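Badero Burger Counter and Muli lane dispenser, reviewed together

Filed under: Play kitchens, pretend food

I have been meaning to write up the Badero burger set since June, and I kept putting it off so that I could do it together with the dispenser. One without the other is only half the story, at least in our house, where the grandchildren have been running a burger stand off the end of my table for most of the summer. You order, you wait, you get a burger with far too much lettuce, and then you are told that it will be 966 dollars. I have never once been given change!

So, first the food. The Badero set is pretend burger parts and nothing else: buns, patties, lettuce and tomato. There are no fries and no little paper hats, and I was a touch disappointed about the hats, but you can fold those yourself out of newspaper and they look nicer anyway. The lettuce is my favorite by a mile. It is frilly all the way along the edge, the way the good lettuce is at the farm stand, and it's wide enough to stick out past the patty, so the finished burger looks properly generous. The tomato is a plain flat red slice. It's a thin thing, and if you have small fingers to deal with (or stiff ones, like mine in the morning) it takes a bit of practice to pick one up off a bare table. We slide it to the edge and catch it there.

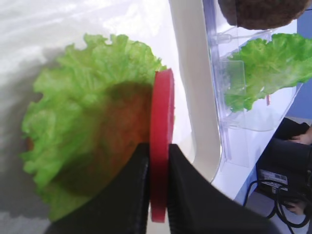
Tomato slice up front, with the lettuce and a patty behind it.

Colors are cheerful without being garish. The patties are brown, the buns are a nice toasted tan, and from across the room you could be fooled for a second. My neighbor Cor Van der Linden was, and he had to be talked out of looking for the mustard.

Now for the dispenser, the part I have the most to say about. Muli sells it flat, and you put it together yourself. It took me 11 minutes with my reading glasses on and would have taken less if I had started with the instructions instead of with the biggest piece. It's clear, with long lanes side by side and a thin red rail along the front edge, and the dividers meet the rail at little see-through clips. Push those clips on firmly. I had one that was only half seated, and the divider wandered every time a child leaned on it, and I blamed the dividers for two whole afternoons before I noticed.

Each lane is meant for one sort of thing. You load the food in on its edge, like records in a crate, and then a small white block goes in against it to keep everything from flopping over. I thought those blocks looked like an afterthought when I took them out of the bag, and I was wrong about that.
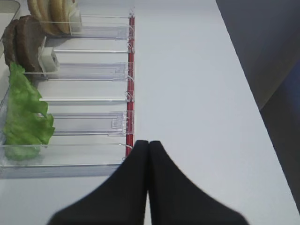
The buns behave best of anything. They are thick and round and they lean on each other nicely, so a child can take one and shove the block up again with a thumb, and the rest stay put. Patties are nearly as good. Lettuce is another matter. It has a mind of its own and it doesn't care for lanes, and I don't think there is any setting of the dividers that will hold a big leaf neatly. We gave up and let it sprawl, and the customers don't complain.

A word about cleaning – clear plastic and children who have just had peaches do not go together. I wipe the walls down with a soft damp cloth in the evening and dry them straight away, or you get spots. Don't use the scratchy side of a sponge. I have one divider with a cloudy patch on it that will tell you why.

Price: the food was 16 dollars and the dispenser a good deal more, plus 4 dollars for shipping, and I did hesitate over it. You can get a wooden crate with compartments from Emasico for less, and I had one for the pretend fruit, but you can't see what is left without bending over it. With the clear walls the cook can tell at a glance that the patties are running low, and then there's a great deal of shouting to the kitchen, and I'm sorry to say that I'm the kitchen.

Would I buy both again? The food, yes, without thinking about it. The dispenser, yes if your children are the sorting kind. If yours would rather have everything in a heap in the middle of the floor, save your money and get a second bag of lettuce.

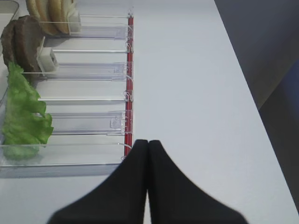
Veerle Koster wrote in to say that her two keep the lettuce in a salad bowl beside the dispenser and use the spare lane for order slips. She also finds the blocks slide more easily if the lane has been wiped out first, crumbs being the usual trouble. I tried the bowl this morning and it's a big improvement, thank you, Veerle. The order slips have started too. I'm down for two burgers, no tomato, to be picked up at four o'clock.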